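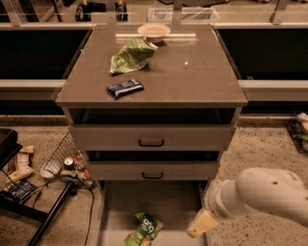
# Chapter 4: How Much Is a Serving?

When I started teaching nutrition, I thought the serving size chapter would be the dull one. My students argued with me for the whole hour! One of them, Iresha Saha, had brought in a bag of Filico crackers and wanted to know why a bag she could finish on the bus was meant for two and a half people. I gave her a pretty poor answer, and I've been working on a better one ever since.

By the end of this chapter you should be able to read the top three lines of a label, work out what a whole package gives you, and compare two foods that use different serving sizes. 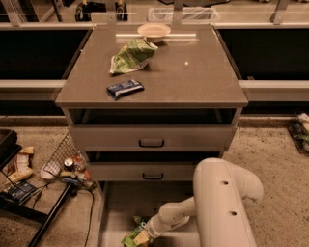 ## 4.1 A serving and a portion

These two words get mixed up all the time (I still do it when I'm tired). A serving is the amount printed on the label. A portion is what you put on your plate, or in your hand, or in your lap in front of the TV. Your portion might be one serving, or half of one, or four.

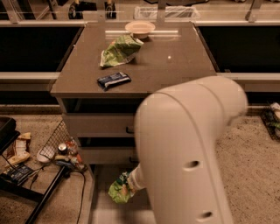 Portions are hard to judge by eye, and the container has a lot to do with it. My old colleague Roscoe Gallagher used to pour the same cereal into a deep mug and a wide dish and ask the class which held more, and the room always split. A shallow white bowl, like the small one at the back of the cabinet top, shows you nearly everything you've poured. A chip bag doesn't — you reach in, and the level could be anywhere. The wrapped bar near the front is a different matter again, and we'll come back to bars in Section 4.3.

Try this before you read on:

1. Pour what you'd call a normal bowl of cereal and weigh it in grams.
2. Find the serving size on the box and write it beside your number.

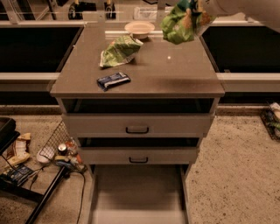
## 4.2 From one serving to the whole package

Say a bag of Debnath trail mix lists 247 calories per serving and holds four servings. Multiply and you get 988, a little under 1000 for the bag. A Plondier oat bar lists 143 calories and the whole bar is one serving, so there's no multiplying to do. Eat two and you're at 286.

Now work out what half the bag of trail mix would give you, and see how close it comes to 500.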